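Teleoperating a simulated arm: the pencil pickup is eating my evenings
Forum > Robot Learning > Demos and Teleop

trimska_hal
Recording demos in the sim with a game controller. Task is "pick up the pencil". I've got 17 keepers and a sore thumb.

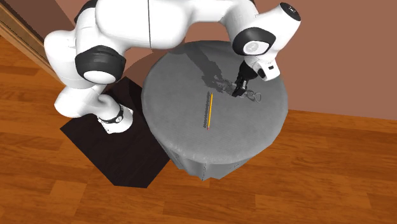 Gripper over the table, pencil still at large.

I come down, line up, close, and get a fistful of tablecloth. Should I be dragging the arm around by mouse instead?

destorent
Mouse is worse. You get two axes you want and four you'll apologise to. Slow your wrist rotation right down and square up to the pencil while you're still high. You're doing it at the bottom, I'd bet my lunch.

trimska_hal
Your lunch is safe. I am doing it at the bottom.

S. Drakos
Disagree about the controller. I did some 600 demos on one and the policy learned my hesitations beautifully. It would hover over a marker like it was choosing a wine. Borrow a leader arm and move it by hand, even for a sim task.

destorent
With what money? A leader arm for one pencil is a big favour to the pencil.

S. Drakos
Borrow, I said. Ours gets lent out all July.

kalliopi_m
Are you throwing out the fumbles? Keep the ones where you miss, back off and get it on the second go. I binned all mine last time and the arm had no idea what to do after a miss — it just kept squeezing air with great confidence.

destorent
Keep a few, sure. Seven out of 17 and you're teaching it to miss.

kalliopi_m
We'll have to differ there. Mine was nearly half and it behaved.

trimska_hal
Rotating up high now. Four clean grabs in a row, then I knocked it on the floor. Saving that one for Kalliopi.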